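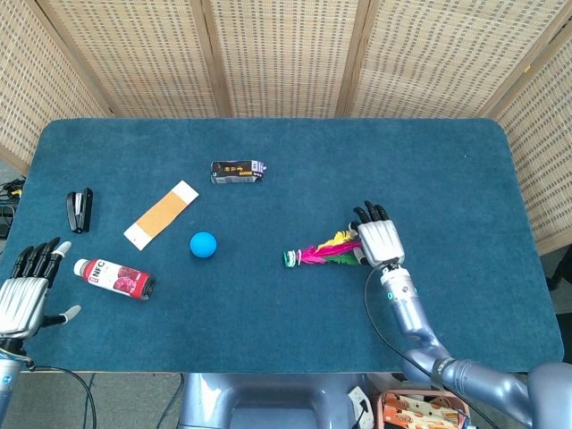
TV & Telly Talk

So the new series of Vusel has finally landed and I have Thoughts. If you've somehow missed it, it's the competition where 12 amateur wig makers are shut in a studio and told to come up with something wearable before the klaxon goes. I got through the first two episodes in one sitting, with a bowl of pasta going cold on my knee, and I'd have watched a third if they'd let me.

First things first, the casting is SO much better than last time. Series four had a lot of people being polite to each other, and I'm sorry but I don't tune in for that! This lot were bickering over the glue before the opening titles had finished. Fanni Kun is my early favourite. She turned up with one suitcase, said she'd made 273 wigs in her spare bedroom, and then won the first challenge with a thing shaped like a lighthouse (it lit up, obviously).

Rezende is the one everybody online seems to be rooting for, and I do get it, the beehive in episode two was gorgeous. But he spent the whole team round sulking by the steamer, and I can't forgive that yet. Ask me again in October.

The new judge is growing on me. I thought the scoring was a bit mean in the opener — a 5 for that fringe, really? — but the notes were spot on and somebody needed to say it about the synthetic curls. I do miss the old theme tune, mind. The new one sounds like a building society advert.

My sister and I are doing our sweepstake again, loser buys dinner. She's drawn Jevus, who was in the bottom two both weeks and cried into a hairnet, so I'm already looking at menus. I've got Praditent (yes, it's a stage name, no, they haven't explained it), who is quietly good and hardly ever on screen. In my experience that means either the final or out next week.

Episode three is the one with the period drama challenge, and the trailer had someone running down a corridor with a powdered wig on fire. I'll be on the sofa at eight with my phone off. Tell me your favourites in the comments, but no spoilers please if you've been to a recording!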